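Plant survey helpers wanted – Natstead grasslands
Apr 7, 2023 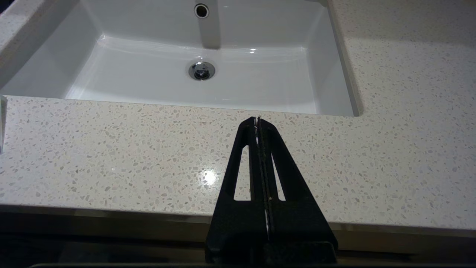
We're looking for nine people who love wildflowers (or would like to!) to help us record the plants growing on the old grazing land at Natstead, just outside Utville. You don't need a science degree, and you don't need to know your daisies from your peas on day one – we'll teach you that. Most of the work is outdoors, walking set lines and writing down what's in leaf, bud or flower. Afterwards we wash roots and sort seed heads indoors, so expect some time bent over a white sink like this one, with the pop-up stopper down so the small seeds don't get away. It's muddy, cheerful work and you'll get to handle some wonderful little plants.

Our plant list for the district stands at 2272 records, and the stony slopes on the Bogdan side have hardly been touched. We're especially keen on the small, easily missed things: clovers, stonecrops, grasses with no common name.

What we ask
Two mornings a month until the end of September
Sturdy boots, a hat and a water bottle
Happy to walk up to 7 km over rough ground
Aged 16 or over (under 18s need a parent's okay)

We supply hand lenses, field sheets and lunch. Travel costs are paid back, and records go into Zuvo, our shared plant notebook, under your own name if you like.

Viorica Dumitrescu leads the walks and Catinca Stoica runs the indoor sessions. To join, send Catinca a few lines about yourself and any plant you've grown fond of. Favourite weeds are very welcome – mine is scarlet pimpernel.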